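Home | Forums | Perception and Planning | Search | Log in

Grasp planner keeps choosing the divider wall
Reading time: 2 min
Print this thread | E-mail this thread

fetar_user
Posted Aug 9, 2023

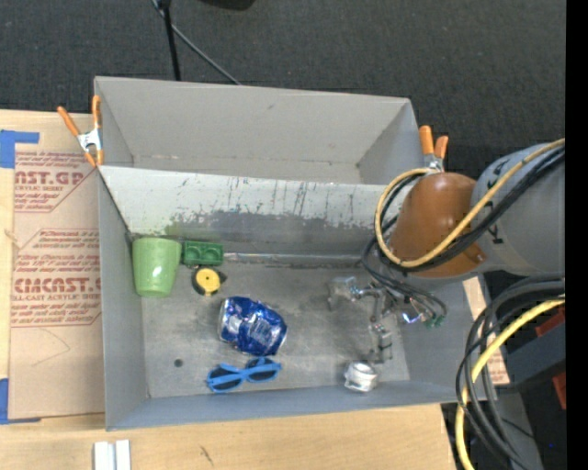

I am using the Idivik grasp planner with a depth camera fixed over the bin, and since the last update it gives high scores to points which are not on any object. Most of the false grasps are on the sloping divider. I trained the segmentation on clean bins, and our divider is full of dark scratches with a ragged line of chipped paint across it, so I suspect the network takes this line for an object edge. In one run of 17 attempts, 5 went to the wall. Has anyone solved this without training again?

dnicgiolla
Do you crop the cloud before you score the grasps? Fit a plane to the divider one time, save it in the config, and remove all points within 2 mm of it. No training is needed.

fetar_user
I crop with a box, but the box is straight and the wall is sloping. I will try the plane. My fear is that I lose the cup and the green block, they are in the corner next to the divider.

phelan_b
I do not agree with the plane filter. It hides the problem. If the paint is confusing your network, then the stains on the floor will confuse it also. Collect images of the worn bin and label them. We did this in April for a Brilent cell and it was one day of work.

dnicgiolla
One day if you have people for labeling. The plane takes ten minutes, and the bin does not move if it is clamped. Both can be done, I only say which one first.

phelan_b
Clamps can slip. Then your saved plane is wrong and you have no warning.

dnicgiolla
So fit it again at start, and stop if the angle differs more than 2 degrees from the saved one.
Dymphna Nic Giolla

fetar_user
Thank you both. I put the plane filter, and the wall grasps are gone. The small silver object near the front wall is still bad, the depth has holes there. I think it is the reflection. Is it better to fill the holes or to use the color mask only?

phelan_b
Color mask for the position, and take the height from the floor plane. Do not fill holes on shiny metal, you get a surface which does not exist.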